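4.2 Colour words in the home interviews

Draft, comments to Siwan Trevor please, tables still to be renumbered.

The second round of visits took place in October. Areeba Ghumman and Osian Humphreys did the interviews, Nest Bowen the coding. 50 households, same list as round one, all with at least one child between three and six. Parents were asked to keep talking as they normally would at teatime, no prompts. Recordings stopped after 200 utterances or when the meal ended, whichever came first. A few meals ended very early.

We took only utterances with a colour word in them. That left 538. Each was coded for position (before the noun, after it, or no noun at all), for who was speaking, and for what the colour word was doing. Prys Watkins wrote the coding guide, which follows the earlier Konenow one apart from two changes. First, "the green one" now counts as having no noun. Second, colour words in names of foods (brown sauce, white bread) are left out altogether. We went back and forth on orange. Orange the fruit is out, orange squash is out, orange on its own stays in if the talk around it makes the colour meaning clear.

Most of what parents said with a colour word was about telling like things apart. Whose plate, which spoon, which cup. Very little of it was naming for its own sake ("what colour is this?"), and what there was came mainly from the parents of the youngest children. This doesn't fit with Gough, where naming questions made up the bulk of the talk. But the Gough recordings were made during play with picture books, and we think the setting matters more then the age of the child. Mealtimes are busy. A colour is the quickest way to say which one.

Older children argued back. "Not that green, the other green" turns up in several homes, and it is the older child who says it, not the parent. Shade words (light, dark, bright) were rare in parents' speech and nearly always came after a child had queried something. Worth a closer look in round three.

Cups were the commonest topic in the whole set, ahead of plates and cutlery. Plain plastic ones in particular, same shape or near enough, where colour does all the work (Figure 3).

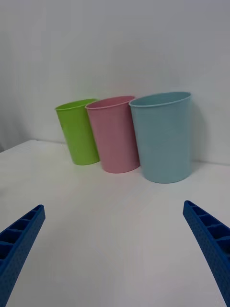

Figure 3. Three plastic cups, the leftmost lime green.

4.3 Agreement between coders

Nest Bowen coded everything. Siwan Trevor coded a fifth of it again without seeing the first set. Position gave no trouble. Function was harder, mostly requests against corrections: "the blue one, please" can be either, depending on what has just happened, and the sound alone dosen't always say. Where the two disagreed the utterance was talked through with Prys Watkins and given one code. Those left unsettled were marked unclear and kept out of the tables in section 5.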